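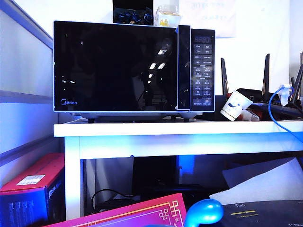

4 min read

KARKCOMBE – Robots that work in kitchens, canteens and staff rooms should have to cope with the mess people leave there, according to a draft code of practice put out for comment in December by the Wastberg test centre.

The code covers machines that fetch, carry, open doors and press buttons in rooms they share with people. It runs to 4 chapters and 1,357 numbered clauses, one of which defines the word "cup".

Its main demand is short enough. A firm that wants to say its robot can use a kitchen must test it in one that is in use, on the day, as found. Tidying up beforehand would count as a change to the test and would have to be written down, with the name of whoever did the tidying.

Eliseo Sandoval, who led the drafting, said the trade had grown fond of a certain sort of kitchen. "One bowl, one spoon, one apple, lovely light," he said. "I have visited a great many of these kitchens and have yet to be offered a biscuit in any of them."

A working table tends to collect things. The microwave shares its table with what looks like a router, the device's blue cable goes over the front edge and away, a paper cup with a moustache on it leans wherever it was last put, and the top of the oven has become a shelf. The draft calls all this "ordinary contents". An earlier version said "debris", which was dropped after complaints from people who recognised their own desks.

Microwaves get a chapter section to themselves. Glossy black doors are a known nuisance for machines that find their way by camera, as they show the lights and shapes of the room opposite, and a robot may take these for things inside the oven. Under the draft, a machine must be tried on at least one shiny door with the room lights on. It must also be able to tell an opening handle from a trim strip without settling the matter by force.

Anything standing on top of an appliance is to be treated as likely to fall. Before pulling a door, the robot has to check what is up there, and if it can't see the whole of it, the door stays shut and a person is asked. The person may say yes. The draft is silent on what happens if the person says "hang on" and goes to a meeting.

Cables take up a further nine pages. A robot must not use one as a handle, must not put a load on one, and must stop if an arm meets one it had not planned for. Network cables are singled out, and the notes to the clause refer to an afternoon at the Shehu depot when an early trial machine reached for a mug and took the whole building offline, including the trial machine.

Not everyone is pleased. Gultard, which makes lifting arms for canteens, says the as-found rule makes it impossible to compare one robot with another, as no two messes are alike. Crescencio Barajas, the firm's head of testing, would like a standard mess.

"We would support a reference clutter," he said. "A fixed list of items, fixed positions, supplied in a crate. Then everyone is untidy to the same degree." Gultard has offered to supply the crate, at a price it did not wish to discuss.

Sandoval said the idea had been looked at and that a trial crate was put together last spring. It was left in the centre's own kitchen, where within a fortnight staff had borrowed the scissors, eaten the reference crackers and added a scarf. He regards this as a finding.

There is some give on both sides. The latest text lets firms use a fixed layout for early work, provided the results are not described to customers as kitchen results. Up to 500 trial runs may be done this way before the machine has to go and meet a real table. Barajas called this "a start". Sandoval called it "the most I could stand".

The code would be voluntary. Firms that follow it could say so on the box, and firms that don't could go on saying what they say now. Buyers such as schools and hospitals may ask for it in their contracts, and the Karkcombe hospital trust has said it probably will once it has finished reading it.

Comments can be sent to the Wastberg centre by post or through its website, using the form at the back of the draft. The form is 2 pages long and must be filled in by hand. A public session will be held in the centre's ground-floor meeting room at 4 pm on the last afternoon of the comment period, with a short showing of a robot warming some soup.

Visitors have been asked to leave the kitchen as they find it.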